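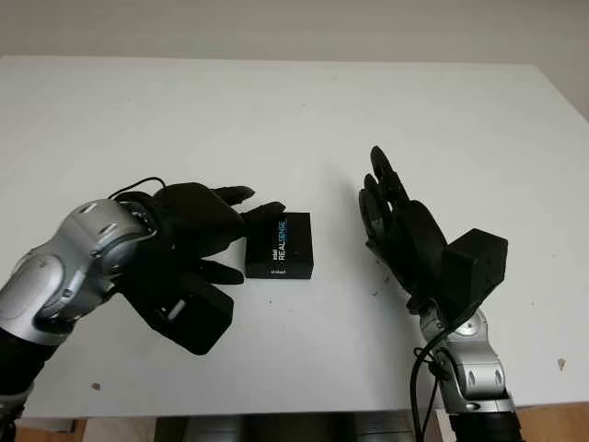 4. Teaching a two-handed pick-up

Now that both arms are awake and the Vahidi headset is talking to them, you're ready for the part most people have been waiting for. Pull up a chair, take your time, and don't worry if your first few tries look clumsy – everybody's do!

4.1 Choose something small and light with flat sides. A little cardboard box is a lovely first object. Keep it under 500 grams until you've got the feel of the hands.

4.2 Stand the object near the middle of the table, where both hands can get to it comfortably.

4.3 Put on the gloves, hold your own hands still in front of you, and press the left pedal. The robot's hands will drift over to match yours.

4.4 Bring one hand in until a fingertip just meets the object, then bring the other in from the opposite side with the palm facing it. Go slower than feels natural.

4.5 Press the right pedal to start recording, lift, set the object down again, and press once more to stop.

Note: Durier saves each try on its own, so a fumbled one can be thrown out later without spoiling the rest. We suggest 40 good tries, moving the object a little each time, before you start any training.

Caution: Check that the wrist cables have enough slack before you turn a hand over. A cable snagged on the table edge can pull its plug loose.

Caution: Keep your own fingers (and your cup of tea) off the table while the left pedal light is green.

If the hands lag behind yours, go back to section 3 and redo the glove calibration.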